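# Tolludeck 双臂工作台:换指、回零与腕部相机校准

这份说明适用于桌面上的 Tolludeck 双臂台,换夹爪手指之后、移动过底座之后,或者抓取位置出现固定偏差时,按下面的顺序做一遍。平时只是开机使用,不需要从头走,看最后的“日常检查”就够了。

原稿是 Nkechi Aliyu 写的,我在 August 换过一批手指之后补了相机和线缆两节。控制软件用的是 Bako,菜单名称以当前安装的版本为准,旧版把“回零”放在“维护”下面,找不到时去那里看。

## 需要的东西

- 内六角扳手一套,小号的要有球头
- 无绒布,异丙醇
- 低强度螺纹胶
- 扎带和魔术贴,线缆固定用
- 一套餐具类的轻物件,做抓取测试
- 一点皱纸巾,测试软物抓取

不要用金属餐具做第一轮测试。手指高度没调好的时候,硬碰硬容易把指尖顶歪,桌面也会留痕。

## 一、断电与固定底座

1. 在 Bako 里让两臂走到停放位,等状态变成“已停放”。
2. 关掉驱动电源。手臂断电后会下沉,关之前用手托住前臂。
3. 检查底座夹具。用手抓住底座左右推,有晃动就先松开夹具,把底座重新贴紧桌沿,再拧紧。
4. 底座位置有变化的,记下来,后面的桌面标定不能跳过。

桌沿如果有毛刺或者残胶,先清理干净。夹具压在残胶上,刚装时很紧,用一阵子就会松,抓取点也跟着慢慢偏。

## 二、整理线缆

线缆留长一点没有坏处,但弯曲的那一段要落在手臂扫不到的地方。做法是先手动把手臂推到最远的伸展位置,看线有没有绷直;再推到收得最紧的位置,看多出来的线会不会滑进夹爪下面。两种情况都没问题,再上扎带。

关节附近只用魔术贴,不要用扎带勒死。Menar 的夹爪线在出线口比较脆,弯得太急会断芯,表现是夹爪时好时坏,重启后又恢复,很容易误判成软件问题。遇到这种情况,先轻轻拨动出线口那一段,看 Bako 的夹爪状态有没有跳变。

## 三、换手指

1. 拆下旧手指的螺丝。左右指的螺丝分开放,不要混。
2. 用无绒布蘸异丙醇擦安装面,等它干透。
3. 装上新手指,螺丝先带上,不要拧紧。
4. 手动合拢夹爪,让两个指尖自己对齐,保持合拢状态,把螺丝交替拧紧。
5. 螺纹胶只点在螺丝前端,量要少。多余的胶会流到滑动部分里。

拧完之后张开、合拢几次,听声音。正常的声音是均匀的。有“咔”的一下,多半是某颗螺丝的头露出来刮到了外壳,退出来重装。

## 四、回零

接通驱动电源,在 Bako 里先选左臂,执行回零,完成后再选右臂。两臂不要同时回零。它们的工作范围有重叠,零位没有确认之前,软件的防碰撞是不生效的。

回零失败时看报错里的关节编号。连续失败 3 次就停下来,断电,检查那个关节有没有被线缆卡住。反复重试只会让电机发热,后面的读数更不准。

手指的零位单独做:夹爪完全合拢时点“设为闭合”,完全张开时点“设为张开”。中间不要夹任何东西。以前有人夹着一张纸设了闭合位,结果薄的东西一律夹不住,查了半天。

## 五、桌面标定与抓取测试

桌面标定按软件提示做,用指尖依次轻触各个标定点。指尖碰到桌面就停,不要压。标定完的残差会显示在右下角,超过 2 毫米就重做,重做之前先回头检查底座。

然后做抓取测试。测试物件要高矮软硬都有:立着的纸杯、平放的盘子、细长的叉子,再加一团皱纸巾。物件之间留出夹爪能下去的空隙,暂时用不到的工具和瓶罐挪到桌子边上,不要放在两臂中间。先让一侧手臂动作,另一侧张开夹爪悬停。

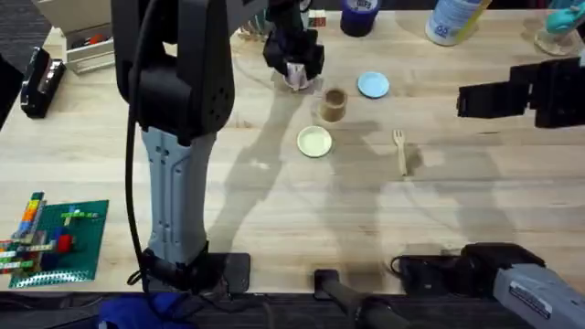
纸巾这一项看的是夹持力。夹得太轻,提起来会往下滑;太重则会把纸巾撕开。Bako 里的夹持力从 20 开始试,每次只改一点,改完重新抓。软物的数值不要直接拿去夹纸杯,杯口很容易压扁,两者应当各存一份配置。

盘子不要从正上方夹。指尖要斜着靠近盘沿,一指在外,一指在内,合拢后先抬高一点点停住,确认没有滑动再继续。盘沿太浅夹不住的话,回去检查指尖高度,通常是闭合时两指一高一低。

## 六、腕部相机

腕部相机装在夹爪后方,换过手指之后它的角度往往会跟着动一点。哪怕没有碰过相机,也要重新看一遍画面。

1. 打开 Bako 的相机页,选中对应的手腕,夹爪张开。
2. 看两根手指是否都在画面里。指尖要完整可见,缺了一侧就松开相机支架调整。
3. 用无绒布擦镜头。镜头上有指纹时,画面亮处会发白,浅色物件的边缘就找不准了。
4. 在桌上放一把叉子,让手臂移到它的上方,停在抓取前的高度。
5. 调整手腕的旋转,让叉柄对着两指之间的开口。
6. 锁紧支架,再看一次画面,确认拧紧的时候没有带偏。

浅色木叉放在浅色木桌上,对比度本来就低,手臂自己的影子又常常落在柄的旁边。做校准时把曝光锁住,不要用自动曝光,不然手臂一移动,画面忽明忽暗,软件给出的边缘也会来回跳。我们这里曝光值设成 79,换了灯就要重新试。
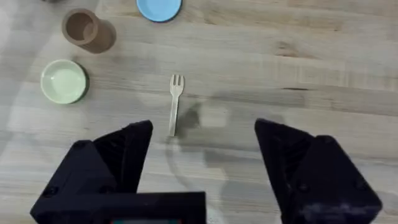

*腕部相机画面:夹爪张开,叉柄末端在两指之间的空处。*

位置对好以后保存画面作为参考,文件名写上手臂和手指的批次。下次怀疑相机偏了,把新画面叠上去对比,比重新标定快得多。

如果画面对得上,实际抓取却总是偏向同一侧,问题一般在手眼标定,不在支架。进入“相机—手眼”,删除旧结果,重新采集。采集时手腕的姿态要有明显变化,只在同一个姿态下平移,算出来的结果是不可信的。

## 日常检查

- 开机前推一下两个底座,确认没有松动。
- 看关节附近的魔术贴有没有脱开。
- 擦指尖和相机镜头。指尖的纹路里容易积灰和纸屑,用软毛刷刷掉。
- 抓一次叉子、一次纸巾,两项都正常再开始当天的工作。
- 收工时让两臂走到停放位,再断驱动电源。

## 常见问题

**夹爪合不拢,停在中途。** 先看手指外侧有没有碰到外壳,再看闭合零位。两样都正常的,拆开检查滑动部分有没有螺纹胶。

**两臂靠近时突然停住。** 这是防碰撞触发了。不要直接放宽安全距离,先确认两臂的桌面标定是不是同一次做的。只重做了一侧,两边的坐标就会对不上。

**腕部画面断断续续。** 检查相机线有没有和夹爪线绑在一起。分开走线后仍然断的,换一根线再试。备用线在 Tillilberg 的零件盒里,用掉了请在盒盖上记一笔。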